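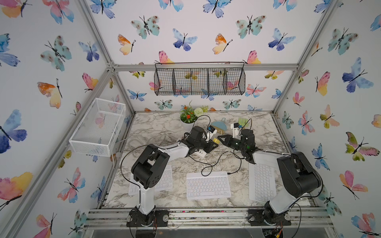
Ceton 3 brings back split view and a proper search box

Anyone who has used the free text editor Ceton for a while will remember the split view, and will probably also remember the day it went away. It was dropped from version 2 when the program was rewritten, and people have been asking for it ever since, sometimes politely and sometimes a little less so. Well, it is back! Ceton 3 came out this week for Windows and Linux, and two files can once again sit next to each other in one window, with a divider you can drag wherever you like.

Khoa Tiêu, who started the editor and still writes most of it, says in his release notes that the old split view was tangled up with the way tabs were drawn, so he had to start over. The new one scrolls both sides together if you want it to – very handy when you are comparing two copies of the same settings file – and it remembers which files you had open the last time you closed the program.

The other big change is search. You used to get a small pop-up that always managed to land on top of the very line you were looking for. Now there is a box along the bottom of the window, with your earlier searches kept in a list, and you can search a whole folder without opening every file in it first. The project's tracker shows 3,263 closed reports since version 2, and a good share of the recent ones had to do with that pop-up, so I expect there will be some happy people out there this weekend.

Evelien Vanhove looks after the Nakon add-on, which many Ceton users have for spell checking (I am one of them, as regular readers may have guessed from the weeks when I forget to turn it on). She writes that Nakon needs a small update before it will load in the new version. The update is ready and can be installed from the add-on menu, but it has to be done by hand this once. Your own word lists are kept.
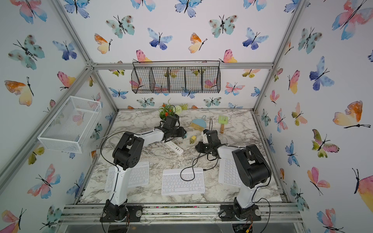

Two arms over a marble-patterned tabletop, with butterfly panels behind.

If you are still on version 2, there is no great hurry. It will get security fixes until the end of June, and the two versions can be installed side by side, so you can try the new one on a few files and go back if you don't care for it. Do make a copy of your color theme before you start – the old theme files open fine, but once you save them in Ceton 3 the older version can't read them anymore.

Filed under: Software News, Text Editors, Free Downloads

Last updated: February 13, 2026

Contact us | Copyright Clotel Software News | Back to top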